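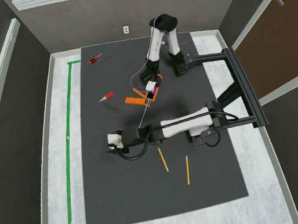 How often should a water softener regenerate?

When the resin is close to exhausted, which for most houses on metered control means a gallon figure and has nothing to do with the calendar.

Our softener is a Chiang single-tank unit with a metered valve, left by the previous owners when we moved to Sotbridge. It was regenerating every 559 gallons. I only looked into it when I noticed how fast the brine tank was going down, and it took me most of a winter to get around to opening the settings menu.

The valve does one piece of arithmetic. It takes the capacity of the resin in grains, subtracts a reserve, and divides by the hardness you typed in. The result is the number of gallons you get before it calls for a cycle. If any of those inputs is wrong, the valve will do the wrong thing very reliably.

The hardness input was wrong. Whoever set it up had used a value for Odville, where the water comes from deep wells and is a good deal harder. Sotbridge buys from the Romgate plant, which blends in surface water. I tested the raw water at the outside spigot with a drop kit and got 12 grains per gallon. A second test the next weekend gave the same result. The strips from the hardware store read lower, but the color steps on those are so coarse that I wouldn't set a valve from them.

Iron complicates this. If you have dissolved iron you are supposed to add a few grains of compensated hardness for each part per million, and the multiplier depends on whose manual you read. Ours tested below what the kit can resolve, so I added nothing.
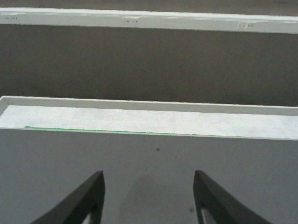
Gray surface, fine speckle.

The second input is salt dose, and people get it backward. A bigger dose recovers more capacity per cycle, but the return drops off quickly. The last few pounds of salt buy very little. Ours had been set near the top of the range. I moved it down to 9 pounds, then looked up the matching capacity in the table in the back of the manual and entered that too. You have to change both. If you lower the dose and leave the capacity alone, the valve thinks it has resin it doesn't have, and you get hard water at the end of every run.

With the new hardness, dose and reserve, the display now shows 1003 gallons after a full cycle. I drew a sample from the kitchen cold tap near the end of the first run and it tested soft on the first drop. I have repeated that once.

Things I left alone: backwash time, brine draw time, the 2 a.m. start. The refill time follows from the salt dose on this valve. On older ones you work it out from the flow restrictor, and if the restrictor has scaled up, the dose you set isn't the dose you get.

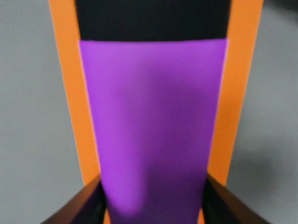

Image credit: own archive

I plan to retest the raw water in August — Romgate shifts its blend in summer, according to the notice that comes with the bill — and if the hardness moves by more than a grain or two I'll change the setting again.

Share this post | 12 shares | 3 comments

Comments

softwater_skeptic
What reserve are you running? Mine defaults to a quarter of capacity, which seems like a lot for two people.

pelletsonly
Same problem on a different valve. Installer had typed in the wrong town. Check the clock too, mine was regenerating during dinner.

basement_notes
Does the drop kit expire? I have one from the last house and the bottle has gone a little cloudy.

Get new posts by email. Enter your address to subscribe. You can unsubscribe at any time.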